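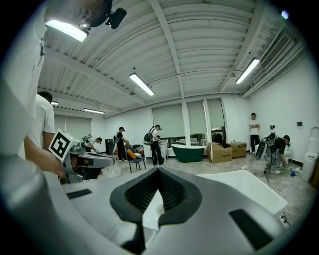 Sala de ensaios, vista a partir da garra de mão. Segunda garra, com marcador, à esquerda.

Novembro de 2024 - projeto Jeser, turma de automação

Montagem na zona da casa de banho. Banheira e sanita ficam onde estão até ao fim do módulo.

Gravadas 36 sequências; 3 rejeitadas por perda do marcador. Duração média: cerca de 376 fotogramas. O Tormod suspeita do reflexo das lâmpadas do teto - por confirmar.

Borracha da garra: verificar desgaste junto ao vértice. Pedir par novo à Clidix.

Pendente: Ottar repete a calibração e guarda-a na pasta 901. Prender os cabos ao chão.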